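Still alive, still unpacking. Quick one tonight because the kettle is in a box somewhere and I'm typing this on the floor.

So. The move. Left Drusow in September after way too long, and the new place in Wulbridge is smaller than I remembered from the viewing. A lot smaller. 611 square feet on the listing, and I swear they measured the inside of the walls. I wanted small! I said so to everybody who'd listen. Less to clean, less to heat, walk to the train. All still true. Also I now own a couch that touches two walls.

Stuff I got wrong, in no order:

Keeping every book. Paid the movers for the weight and then gave most of them away in the first week anyway. Should have done it at the old place with a friend and a bottle of wine. The library in Vatcombe takes donations in the mornings, no appointment, and the guy there carried the boxes in for me, bless him.

Not measuring the stairwell. The dresser went up. The dresser came back down. It lives with my cousin now.

Labeling boxes "misc." Never again. I have 60 boxes and I think half of them say misc. One of them has my passport in it. Probaly.

Stuff I got right: selling the dining set. Got $122 for it, less than I wanted, but the woman was so happy and she had it out the door in ten minutes. And then no table at all for a while, ate standing up at the counter like a horse. Been looking at tables ever since. Everybody's tables. Friends' houses, waiting rooms, the coffee place. I've decided I want pale wood, rounded corners (bruised hips, both sides) and hardly anything on top.

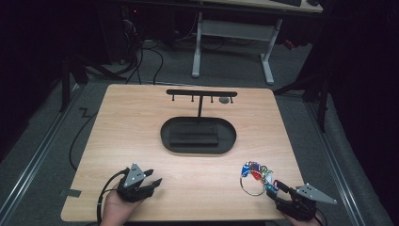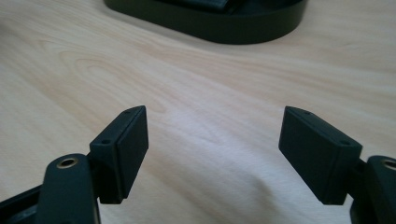 *pale wood grain in both, corners in the first one. this color!!*

Anyway the color matters because the floor here is dark, like really dark, and the one window faces a brick wall. Anything brown just disappears after four in the afternoon. I tried the old walnut shelf by the door and it looked like a hole.

Jolanta Górecki from downstairs came up with soup on my second night. Beet, still in the pot, and she told me to keep the pot till I found mine. (Found mine. Still have hers. Need to bring it back with something in it, is that a rule? Feels like a rule.) She's been in the building forever and filled me in on the radiators. You don't touch the valve. You bang the pipe once with a shoe and wait. Did it last night and OK, there was heat by bedtime, so I'm not arguing.

Budget update for those who asked: I'd put aside $2,000 for the whole move and I'm over. Not telling you by how much. The truck was fine, it was the little things, curtain rods and a new shower hose and takeout every single night becuase of the kettle situation. And the pans situation.

Next up is the closet. One closet, no shelf in it, a rod hung at a height for someone a foot taller than me. I want to put in a second rod lower down and get the coats onto a hook by the door. If anyone's drilled into old plaster and lived, leave me a comment, I have a borrowed drill and no idea.

Off to open a misc.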